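Can a Robot Clear My Junk Table Yet?

Every shop has one. Mine is the table where opened boxes, spare cords, a screwdriver and half the wrappers from July end up, and I've been following the robot news for years hoping something will come and deal with it for me. So, can it? Parts of the job, yes, and I find that thrilling!

Picking up one firm thing from a bare spot is well within reach of a decent pair of arms. A box, a mouse, a shoe sole, fine. Heaps are harder, as anyone who has pulled one cord and brought the whole pile along will understand.

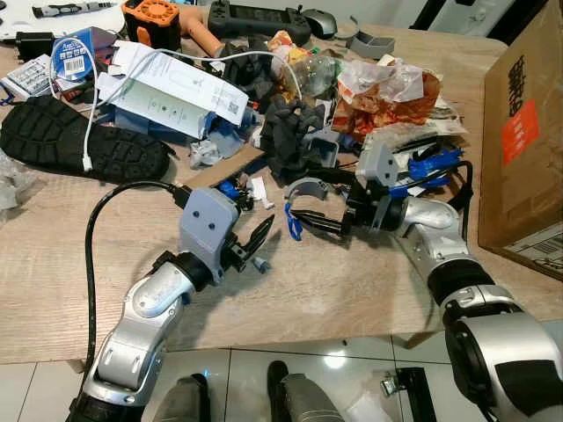
My friend Nermin Baysal tests arms at a small outfit in Lerkbridge, and she told me the sorting is tougher than the grabbing. Is a crumpled bag trash, or is there a part in it? I get that wrong myself (ask me about the 14 tiny screws I threw out).

Until the machines catch up, borrow their tricks:

Clear a landing strip first. Push everything to the back and keep the front of the table open.

Take soft stuff off the top. Wrappers and bags hide the good things and snag on everything.

Unplug and coil cords before you lift anything under them. A twist tie does it.

Flatten empty boxes as you go, but look inside each one!

Sort into 2 bins only, keep and toss. Fussy sorting can wait for coffee. 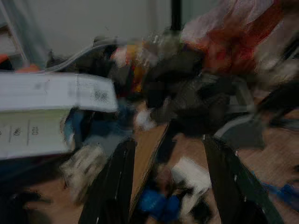
Kaan Aksoy wrote in to say he sets a timer for 42 minutes and stops when it rings, even in the middle of a heap. I tried it and got to bare wood on one whole side, which made my week.

Would I buy a robot for this today? Not yet. For folding towels or tidying a messy bench I'd still bet on a person with a free evening, but I'd love to lose that bet. If you've had an arm working in your own shop, write and tell me what it picked up first.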